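OK so the garage arm has a sim now. Long thread, get a snack

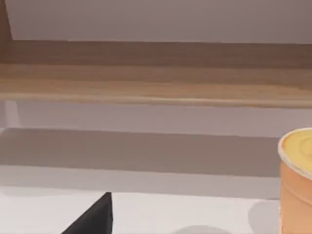
I've been putting off the simulator part of this build since April, and last night I finally sat down with Drikmont (it's free, it's clunky, I kind of love it) and made a fake version of my bench to practice in. White top, wood shelf along the back, plain wall. The can is the only thing I cared about at first, the orange one with the yellow lid over on the right, and you can see how close it is to leaving the view altogether. One black fingertip down at lower left and the target nearly gone on the other side. So that's my first problem and I hadn't moved a single joint yet!

For anyone new: I'm building a tabletop arm in my half of a one-car garage. Six joints, printed links, secondhand motors, and a gripper I've redesigned more times than I want to say in public. The goal is that it picks things up off the bench and puts them on the shelf. Small dreams.

The project is called Primwood. It's named after the paint color on the garage door. I don't have a better story

Why bother with a sim? Well, in the real world every bad idea I have costs me a printed finger. Last month I snapped a left one by driving it straight into the benchtop at full speed, and then I snapped its replacement doing the exact same thing with a minus sign in a different place. In the sim I get to do that all evening and then hit reset.

Also my neighbor's bedroom is on the other side of the garage wall and the base motor whines. The sim does not whine.

Getting the bench in was the easy part. Tabletop is a box. Shelf is a box with a wood texture slapped on it. Walls are boxes. I'm very proud of my boxes

The can took longer. I gave it ridges down the side and rings on the lid and a little white rim, none of which the physics cares about even slightly. As far as the collision math goes it's a smooth cylinder. But I wanted something I'd enjoy looking at, and I'm the one who has to stare at it!

Lighting was a whole evening by itself. I had it so bright at first that the table and the wall blended into one big white nothing and I couldn't tell where the top stopped. Turned it down, moved it forward a bit, and now there's that dark band at the back above the tabletop and I can tell where things are again. Big improvement. Soft shadow next to the can too, which helps me judge how far away it is way more than I expected.

(If you do this yourself, do the lights BEFORE you start fiddling with camera settings. I did it the other way around and had to redo everything.)

Now the camera. My virtual camera sits where the real one will bolt on, up behind the gripper looking forward over the fingers. On paper great. In practice it sees plenty of wall and shelf and not a lot of what's off to the side, see above re: can on the edge.

Options I've thought about:
- tilt it down
- wider lens
- move it back on a longer bracket
- turn the wrist before every grab so the can comes toward the middle

Tilting it down is free so that's tonight. I barely need the wall. I do want to keep the front lip of the shelf though, it's a nice straight line and I'm hoping to use it later to work out if the real camera got bumped

Ok, grab attempts. I wrote the dumbest script possible: put the can in a random spot, reach, close, lift, write down yes or no. Left it going for 1,000 tries while I made dinner.

I will not be sharing the first score. Let's say the can had a good night

What was going wrong: the fingers are wedges that come to a point, and I had them closing on the can way too high, up near the lid. A point against a curved side, above the middle, and the whole thing just tips and rolls off. Should have seen that coming, it's what happens when I pick up a jar half asleep.

Lowered the grab height by 40 mm and it got a LOT better. Same script, same can, same random spots. One number!! I was so happy I went and told the dog

Then of course I got greedy and made the can lighter, and made the fingers grippier, and suddenly it was succeeding nearly every time and I felt like a genius for a good ten minutes. Then I remembered that my real fingers are slick black plastic and that I'd basically given the sim ones superglue. Put it back. Sad, but correct.

To get a real friction number I took a printed finger and a can from the kitchen over to the Tendumville shared shop and used their tilt table. You set one thing on the other, crank the angle up until it slides, read the dial. Took five minutes and it was fun. If you're near a shared shop go and ask what weird little tools they have in the back, there's always something.

The real number was worse than my guess. So rubber pads are going on the fingers. I've got a sheet of the stuff somewhere in here, under something

Motors, for the three people who asked: they're Benmoussa ones, pulled from a scrapped label machine. They came with no paperwork at all. Elbow one gets warm if I hold the arm straight out for long, so for now I don't hold it straight out. Very advanced engineering going on over here.

Somebody asked how many tries I've run in total. Log says 2,697 as of this morning. That includes a batch where I'd left the gripper open by accident and it just waved at the can over and over, which I'm choosing to leave in

Things still missing from the sim, in the order they bug me:
- cable drag. The real wrist has a bundle of wires that pulls it sideways and the fake one floats around like it's in a dream
- the slop in the shoulder gears
- the second camera, which doesn't exist in real life yet either
- clutter. My real bench has never been that clean in its life

That last one matters more than it sounds. I want to throw some random junk in there, screwdrivers, tape, a mug, and see if it still goes for the can. I'm guessing it grabs the mug.

Someone in the replies yesterday said I should scan the bench with my phone and skip the boxes. Maybe! I tried a scan once and it came out looking like melted cheese. Boxes are fine for me right now, and I can move a box by typing a number.

Plan for the week: tilt the camera, glue the pads on, remeasure the slide angle with the pads, put that number in, rerun the same batch. If it holds up I'll try one slow grab on the real arm with my hand on the power switch.

Files will go up when the script stops having my home folder path typed into it in nine places. Soonish

Update: tilted the camera down and the can's fully in view now, but I've lost the shelf lip. Going to try the longer bracket. More tomorrow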